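휠커버는 제발 세워서 보관합시다

또 이 얘기다. 지겨운 거 안다. 근데 지난주에도 눕혀서 쌓아둔 걸 봤으니까 또 쓴다.

중고 부품 창고 일을 하다 보면 다들 휠커버를 우습게 본다. 플라스틱이고, 싸고, 가볍고, 어차피 긁힌 거니까. 그래서 바닥에 열 장씩 포갠다. 맨 밑에 깔린 놈은? 뒷면 클립이 눌려 있다. 클립 하나 부러지면 그건 휠커버가 아니라 그냥 동그란 플라스틱이다. 손님이 사 가서 끼우면 고속도로에서 날아간다. 그럼 전화가 온다. 받는 건 나다.

작년 3월에 Drurkport 쪽 창고 정리를 도우러 간 적이 있다. 휠커버만 200장. 전부 누워 있었다. 하나씩 뒤집어 보면서 클립 상한 걸 골라냈더니 61장이 나왔다. 거의 3분의 1이다. 한 장에 얼마 안 한다고들 하는데, 61장이면 얘기가 다르지 않나. 버리는 데도 돈이 든다. 그날 허리도 같이 버렸다.

비싼 장비 사라는 게 아니다. 철제 선반 하나면 된다. 상판이 평평하고 기둥에 구멍 뚫려 있어서 높이 조절되는 거, 그거면 충분하다. Primano 선반이든 Pfeiffer 선반이든 상관없다. 나는 둘 다 써봤고 솔직히 차이를 모르겠다. 색깔 정도?
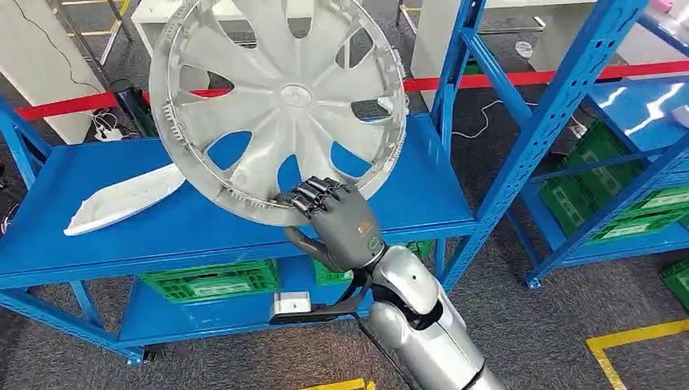 글 | 부품창고 일지

파란 선반 위에 은회색 커버를 세워 두면 테두리를 따라 난 클립이 한눈에 들어온다. 들어보지 않아도 된다. 뒤집지 않아도 된다. 살이 여덟 개짜리인지 다섯 개짜리인지도 그 자리에서 구분되고. 눕혀서 쌓으면 맨 위 한 장 말고는 뭐가 뭔지 모른다. 찾다가 무너지고, 무너지면 또 긁히고.

잡는 것도 그렇다. 테두리를 잡아야 한다. 살 사이에 손가락 넣어서 드는 사람 많은데 그러다 살에 금 간다. 겨울에는 더 잘 간다. 손가락은 테두리 앞쪽으로 감고 엄지는 아래에서 받친다. 별거 아닌데 안 지킨다.

반론도 안다. 세우면 굴러떨어진다는 거. 맞다. 나도 떨어뜨려 봤다. 그래서 양옆에 받침을 대거나 칸막이를 끼우라는 거다. 책꽂이처럼. 자리를 더 먹는다는 말도 듣는데, 세워서 촘촘히 꽂으면 누워 있을 때랑 별 차이 없다. 우리 쪽은 선반 한 단에 17장 들어간다. 칸막이는 Maduvach 박스 자른 거 쓴다. 공짜다.

길쭉한 트림류는 반대다. 이건 눕혀야 된다. 기대 세워두면 여름 지나고 휘어 있다. 휜 트림은 절대 안 맞는다. 드라이어로 데워서 펴면 된다는 사람 있던데 해보고 말하시길. 그리고 하얀 건 때 타니까 커버 테두리에 쓸리지 않게 좀 띄어놓는 게 좋다.

작은 부품은 아랫단 상자로. 나는 옆에 구멍 숭숭 난 초록 상자를 좋아한다. 먼지가 덜 고이고 안에 뭐가 있는지 대충은 보인다. 뚜껑 달린 불투명 상자, 깔끔해 보이긴 하는데 열어보기 전엔 모르지 않나. 결국 안 열어본다. 그러다 있는 부품을 또 주문한다. 우리도 그랬다. 센터캡 똑같은거 두 봉지.

정리는 보기 좋으라고 하는 게 아니라고 생각한다. 다음 사람이 안 물어보고 찾으라고 하는 거다. 창고에서 "그거 어디 있어요" 소리가 하루에 몇 번 나오는지 보면 된다. 우리는 아직도 나온다. 많이 줄긴 했는데 특히 와이퍼 쪽은 손도 못 댔다. 그건 다음에 쓰겠슴.

일단 휠커버부터. 오늘 퇴근 전에 한 단만이라도 세워보시길.

2024년 2월 29일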